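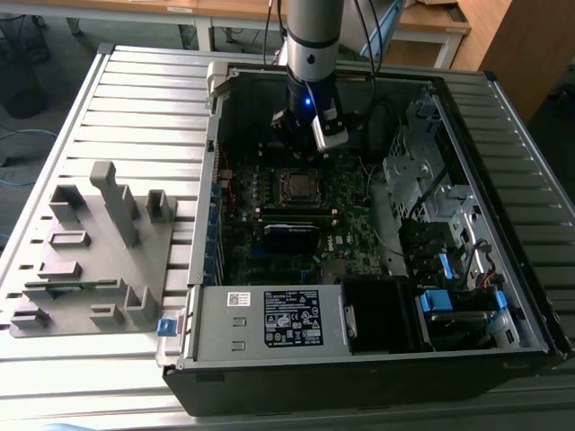

Ein Bürorechner sei doch nach zwei Handgriffen leer, hieß es in der ersten Rückmeldung aus der Werkstatt Iltier, man müsse nur wissen, wo die Riegel sitzen. Der Einwand hat uns gefreut, denn er führt mitten in die Frage, um die es in diesem Abschnitt geht: Wie viel Demontagewissen steckt bereits im Gehäuse selbst?

Abbildung 3: Geöffnetes Desktop-Gehäuse in Seitenlage. In der Mitte die grüne Hauptplatine mit Prozessor im Sockel, unten das Netzteil, links davon ein blauer Entriegelungshebel, rechts der Laufwerkskäfig.

4.2 Zugänglichkeit der Baugruppen

Für den Bestand Groseo wurden 290 ausgemusterte Tower geöffnet und nach einem einheitlichen Protokoll bewertet. Erfasst wurden für jede Baugruppe die Zugriffsrichtung, die Art der Befestigung und die Zahl der Teile, die vorher weichen müssen. Besonders schön lässt sich das an farbig abgesetzten Bedienteilen zeigen. Das Blau in Abbildung 3 hebt sich deutlich vom Schwarz und Silber der Umgebung ab, und genau solche Kontraste wurden im Protokoll als »sofort auffindbar« gewertet (vgl. Tabelle 5).

Der Prozessor liegt in der abgebildeten Lage nach oben frei, gefasst von einem dunklen Halterahmen; darunter folgen die Speicherbänke. Für die Wiederverwendung ist das ein erfreulich günstiger Aufbau, bei dem sich beide Baugruppen von derselben Seite her erreichen lassen. Schwieriger wird es am Laufwerkskäfig. Die Kabelführung durch das gelochte Blech kostete bei 37 Geräten des Bestands mehr Zeit als alle übrigen Schritte zusammen, ein Befund, der uns wirklich überrascht hat!

Die Bewertung nach Emidetti vergibt für vollständige Zugänglichkeit 100 Punkte. Kabel berücksichtigt sie bislang nur als Anzahl der Steckverbindungen. Wir schlagen vor, auch ihren Verlauf aufzunehmen, und beschreiben das Verfahren dazu in Abschnitt 4.3.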